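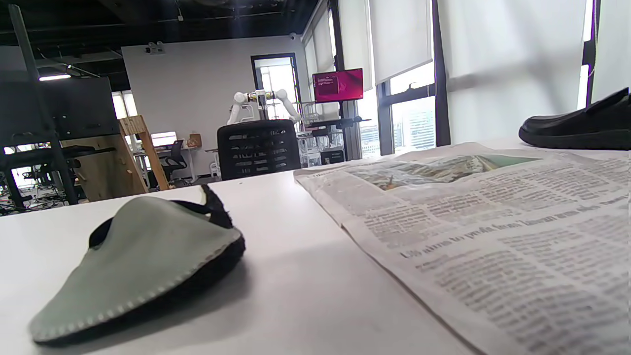 Good Leather

The loafers came out of their bag at ten past two, and I have to tell you I was delighted with them. Black, slip-on, decent thick soles, bought for 14 dollars at the Brurnano Street op shop the morning after I got the usher's job at the Vallar. The Vallar! A proper old theatre with a curtain, and they wanted me on the stalls door at seven that night, in black trousers, black shirt and black shoes with a shine on them. The email had the last bit underlined.

I'd never polished a shoe in my life. I'd wiped plenty. My dad was a sandals man in every season, and at school I got by on the back of my trouser legs.

But there was a long white table free at work and the afternoon was quiet, and Salamatu Essien, who knew things about leather, had left me her kit with a note that said PAPER FIRST. So I opened out a newspaper and smoothed it down, and felt like someone about to wallpaper a palace.

Of course I started reading it. You can't put a newspaper flat on a table and not read it. I got through a good chunk of "China's modernization wows intl students" and had a long look at the yellow cranes by the water before I remembered I had a shoe in my hand. 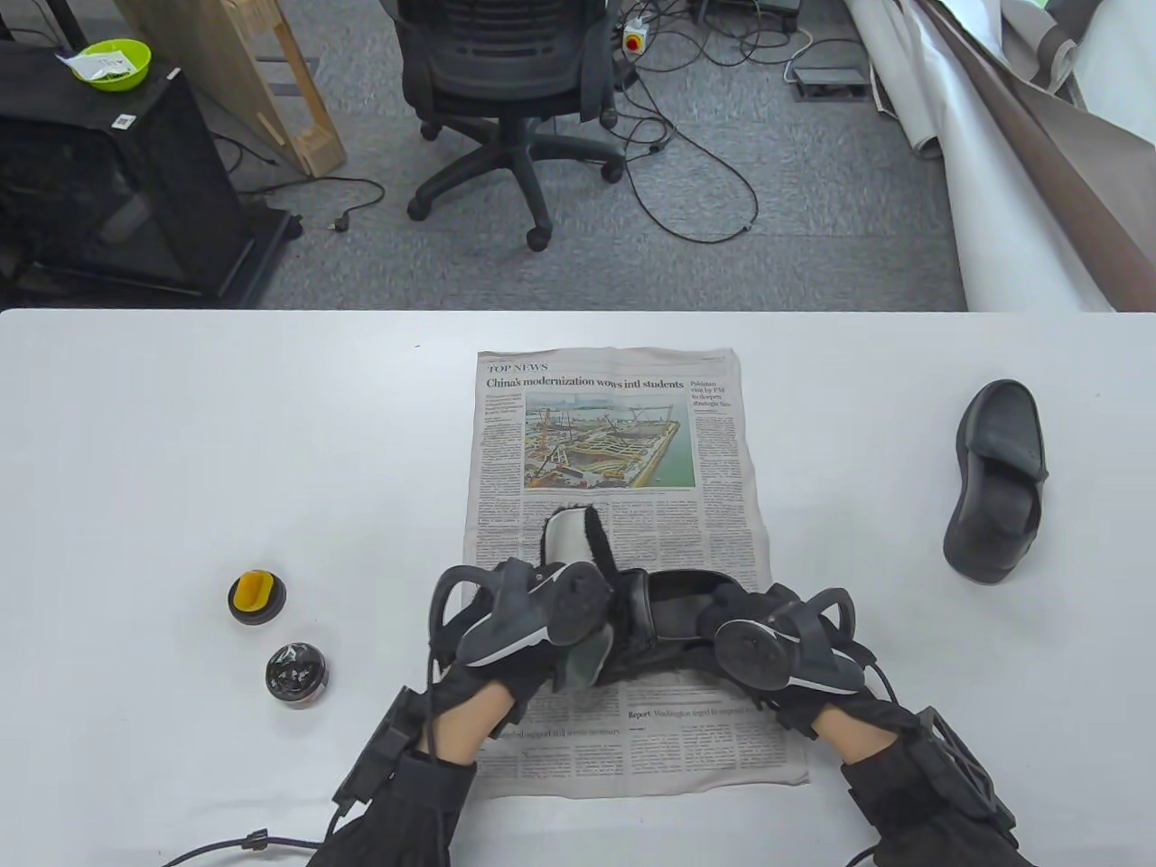 Brush

What a lovely thing a shoe brush is! I had expected something like scrubbing a pot, and it's much closer to brushing a horse (which I have done twice, and would do again tomorrow). The handle was white and the bristles dark, and once I stopped jabbing and let my wrist go soft it made a sort of hush, hush, hush over the leather that I could have listened to until closing.

I did the toe. I did the side. I laid the shoe over and went along where the upper meets the sole, and a grey line of old dust came away, somebody else's dust, from wherever these shoes had been before me. I got very taken up with that. Had they been to weddings? Had they stood behind a bank counter? There was a faint crease across the left one where a foot had bent, over and over, going up stairs or kneeling down to a child, and I brushed along it with a good deal of respect.

The second shoe waited its turn on the bare table. I kept telling it that it was next, out loud, until Pal from the next room put his head in and asked if I was on the phone.

"I'm doing my shoes," I said.

"For the Vallar?"

"For the Vallar!"

He came over and looked at them with his hands behind his back, the way you look at someone's baby, and said they were coming along. Then he went off to find biscuits. It was a great afternoon.

I turned the shoe this way and that, heel in one hand and toe in the other, trying to decide whether it needed more or whether I only wanted to go on. 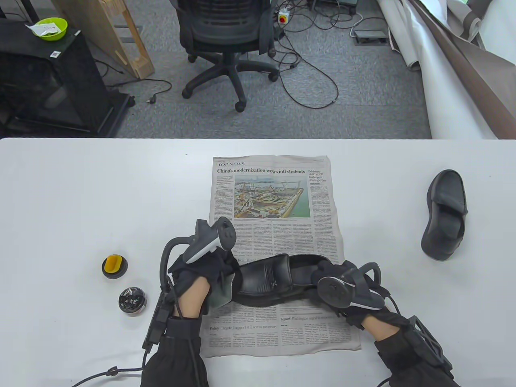 Salamatu Essien's view, delivered when she came by at three with her coat already on, was that everyone stops too early on the heel. People do the toe because they can see it, she said, and then they walk away from you and there's the truth. She had once sat behind a man at a concert in Mindano, in a hall with 2000 seats, and all she could remember of the evening was the back of his left shoe.

"What was the music?" I asked.

"Something with a harp."

So I went back to the heel. She watched nine strokes and told me to slow down. She watched some more and told me nothing, and I took that as the highest praise available.

Then she showed me what to do with the cloth. Two fingers, pulled tight, tiny circles, no pressing. The circles were to be smaller than I thought, and then smaller than that. She did a patch the size of a coin and handed the shoe back, and the window was in it! A little bent window, with the sky in it as well.

"Now you make the rest match," she said, and went for her bus. 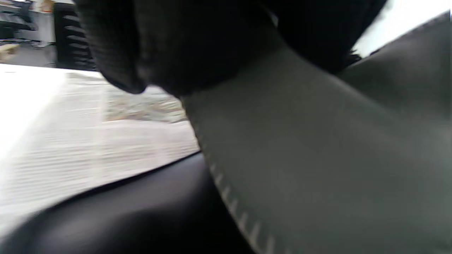
Stalls Door

I wore them on the tram with my feet tucked well under the seat. At the Vallar I was given a torch and a stack of programs and put beside a pillar, and I tore 100 tickets in a row without dropping one.

When the house lights went down I looked at the floor, to check. Two small gleams, one on each toe. Then I turned around and walked up the aisle, in no hurry at all, so the whole back row could have the heels.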